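Progress note, kitchen chores strand
To: Aurelia Zürcher, Jestell
From: Setsuko Nakajima, Pusirville
July 29, 2020

Short one, sorry, demo prep has eaten the week.

Where we are
You asked in January whether an arm could clear and lay up a canteen table yet. Answer: bits of it. Slowly. Not without someone standing by.

Done since last report
- Simulator rebuilt. 3076 runs logged, all food handling.
- Plates and bowls: moving them empty is fine now. Full, no.
- Grip force setting finally sorted, Hattori sent the missing tables.
- Lotetti cutlery trials stopped. Forks still hopeless, will not spend more on it this year.

Not done
- Real kitchen trial. Waiting on the safety sign-off, chased twice.
- Wiping down. Not started, wants a seperate budget line I think.

Food moving
This is where most of the time went. Anything round and soft rolls when the fingers close, and approach angle matters more than we allowed for. Current task set is hot dog things: sausages, bun, bowl, plate, all on a white table with a plant left on it as clutter. Sausages get laid at differing angles so the arm can't just learn the one move. Buns are worse than sausages, they squash on the real arm and the simulator doesnt model that well. 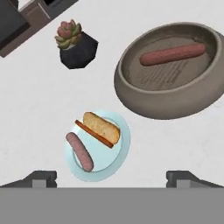
Money
Underspent on travel, over on compute by about 400. Would like to move one to cover the other, please confirm by email.

Next
- 2 new objects per week into the task set
- 10 days on the real arm once sign-off comes
- Laying up before clearing, clearing is harder (leftovers)

Full numbers to follow when the logs are tidied.

SN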